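Slide 1. Title: Hallway lighting in older row houses. Speaker: Celler project team. Thursday, December 21, 2023.

Slide 2. The house. Narrow entry hall, no window, one ceiling fixture at the foot of the stairs. Owners asked for more light without opening the plaster ceiling. Give the layout first, then the complaint.

Slide 3. Measurements. Taken in October, after dark, doors closed. Mention that the wall paint was still the old matte green. Readings at floor level were poor past the coat closet.

Slide 4. Fixtures. Two Flolla wall sconces, 8 feet apart, on the existing switch leg. Warm white. Backplates cover the old box openings — no patching needed on that side.

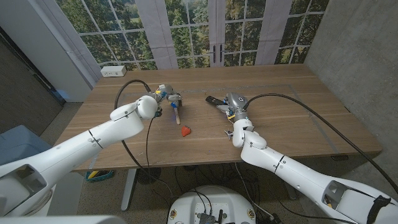

Slide 5. Cost. Total came to $1,178 with the electrician's time. The Forkow dimmer is in that number, the repaint is not. If asked about the Juhász pendant: priced, then dropped for headroom on the stairs.

Slide 6. Finish. Off-white eggshell on the walls, semi-gloss on the trim. Paint before the final sconce mounting. Leave roughly two minutes for questions — dimmer hum usually comes up.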